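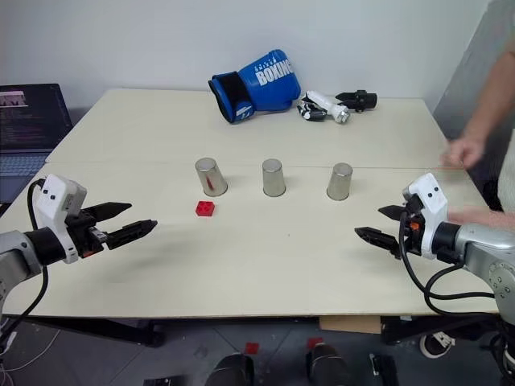
Chapter 3
The Cups and the Ball, Minus the Ball

Search this book Go

Every culture that has owned cups has sooner or later used them to cheat somebody. The equipment is cheap, the rules take one sentence to explain, and the person who loses usually feels it was his own fault, so he comes back. For this chapter you need three cups, a table and something small enough to disappear. Metal cups like these, turned upside down in a row, will do very well, and so will a red toy brick. The brick has advantages over the traditional ball. It stays where you put it, and it is bright enough that your audience will be sure they could never lose track of it. Please encourage them in this belief.

The shell game appears in a psychology textbook for a simple reason. It is a memory experiment with better manners than most. Someone hides an object, something happens to the hiding place, and someone else has to say where the object is now. Take away the patter and the folding table by the train station, and you have the basic design of a great many studies of attention, including the ones you will run yourself by the end of this chapter.

You already know how to play. What you probably don't know is which part of the game beats you. Most students say speed. A fast shuffle certainly helps the person doing the shuffling, but try it slowly, at the pace of someone stirring soup, while asking the player what she had for breakfast. She will often lose the brick somewhere near the toast. Her eyes were on the cups the whole time. Looking at a thing and keeping track of it are separate jobs, and the second one is easily talked out of its post.

The cups themselves matter more than you would expect. If one is wider than the others, or has a dent, the player no longer has to follow a position. She can follow the dent. In the first edition of the Zeterness workbook we forgot to mention this, and a whole class turned in perfect scores along with a very confident discussion section. Shiny cups bring a trouble of their own. A red brick in front of polished or brushed steel can leave a reddish patch on the side of the nearest cup, and a sharp-eyed player will read it like a signpost. Look at your setup from the player's chair before you begin. You will be sitting on the wrong side of the table and will otherwise miss everything.

What this chapter covers

Section 3.1 deals with hiding: what we think happens to an object once we can't see it. Section 3.2 moves the cups. Section 3.3 moves them while somebody talks, and introduces the Paju distraction script, which is dull on purpose and should be read aloud exactly as printed.

Before you read on

Play the game with a friend and write down each guess before the cup is lifted. Guesses written afterward have a way of improving. Do not play for money. If you must play for money, do not play with anyone who has read Section 3.3.

Words to know: object permanence, tracking, load, misdirection

Comments (3) Share 1101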